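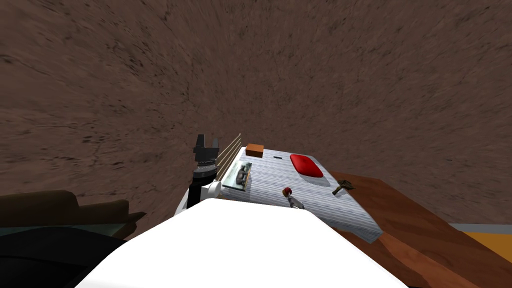

Why does a motion planner report "no valid goal" for an object that the arm can clearly reach?
In most cases the position is reachable but the goal orientation is not: the planner receives one fixed gripper orientation, and every inverse kinematics solution for it is in collision or over a joint limit.

Simulation and planning > Two-arm setups
Started June 6, 2024

kzelenak
I took the question and answer above from our wiki, because they describe my problem only halfway. I have a two-arm robot in simulation with a grey tabletop in front of it. The objects are a red ball, a red cushion, a small hammer, an orange-brown block and a dark animal figurine in a glass-like tray. The ball plans well. For the figurine I sent 1,000 goals with random orientation around the vertical axis and 717 came back with "no valid goal". The left arm is just beside the tray, so distance is not my problem. I use Plelis 9 for planning. What should I check first?

orrin_b
Check the collision shape of the tray. If your importer makes a convex hull from the mesh, the inside of the tray is solid for the planner, and the figurine is buried in it.

kzelenak
Thank you. I looked, and the hull is indeed solid. But then all the goals should fail, and 283 did not.

orrin_b
Not if your grasp point is high on the animal's back. Some finger poses stay just over the hull. Please split the tray into a floor and walls and run it again.

tamsel
I don't agree that this is the first thing. With a tray lying diagonally, fingers that open across the short side will fit and fingers that open along the long side will close on nothing useful. Random yaw is a bad test here. Take the long axis of the object from perception and sample only near the perpendicular.

orrin_b
Perception on a greenish transparent tray? Good luck with the depth.

tamsel
It is simulation, he can read the pose directly.

kzelenak
I can, but I don't want to. The code must later run on the real robot, so the pose comes from the Triltitz estimator also in simulation. For the hammer its axis is very stable. For the figurine it sometimes turns by half a circle, but for a two-finger gripper this makes no difference, I think.

tamsel
No difference for the fingers, a big one for the wrist joint. Give the planner both goals and let it choose the shorter path.

kzelenak
I did both things. With floor and walls as separate boxes, and the yaw limited, I sent 1,198 goals and 9 failed. All nine were with the wrist near its limit, before I added the second, turned goal.

orrin_b
So it was the hull.

tamsel
Or the yaw. He changed two things together - we can't know.

kzelenak
You are right, I will run them separately and write the numbers here. I will also correct the wiki answer, it should mention collision shapes.
Kamil Zelenák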